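The Long Gray Path to a Good Average

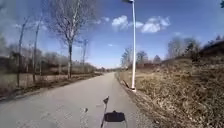 How much driving does a robot need to do before we can say it knows how to follow a path?

More than its authors usually report, and in worse company. A robot that has covered a great deal of one path has mostly learned that path, and a score earned there says little about the next one over.

I bring this up after spending a good part of January with the Eslow results, which have been passed around my corner of the field with the reverence normally saved for free lunch. The method is simple enough to explain at a bus stop. You drive a robot around outdoors, record what its camera sees and what the human steering it does, and train a model to guess the second from the first. No map, no laser, no fuss. Eslow was trained on 200 hours of this and tested over 3,000 runs, and the headline is that a person had to step in on 2 percent of them.

I like the result. I'd like it more if I hadn't read the appendix, where it emerges that most of those runs took place on straight pavement with grass on both sides. Going straight is a real skill, and I have met robots that lacked it. But a policy that has learned to keep the gray stuff in the middle will look brilliant anywhere the gray stuff stays in the middle. You could get a respectable share of the way there with a brick and a decent wheel alignment.

The trouble is the average. Every run counts once, so an uneventful straight stretch weighs as much as the fork where the robot has to make up its mind. Collect enough of the first kind and the second kind disappears into the rounding. The authors didn't hide anything. They drove where it was convenient to drive, as we all do, and then divided.

Stastlow went about it the other way, and has been punished for it with a much smaller audience. That group picked 50 awkward spots (forks, curb cuts, places where the pavement gives out and becomes somebody's lawn) and ran only those. Their numbers are ugly. The robot dithers, picks the wrong branch, and on one memorable page of plots drives in a tidy circle. I learned more from that page than from the whole Eslow results table.

The usual defense is the Šimko argument, after the benchmark of that name: test where robots will be used, and if most of the world is straight path, so be it. Fair enough, for a delivery company working out its staffing. A research paper is supposed to tell me what the method can do, and for that I need to see it somewhere it might fail. Amine, the newer benchmark, reports the easy and hard stretches in separate columns. This costs one extra column. I have heard it described as a burden on authors.

Until the habit spreads, I read these papers back to front. I look for the count of forks first, then the count of interventions at forks, and if neither is there I write a polite email. I have had two replies so far, and one of them was an out-of-office.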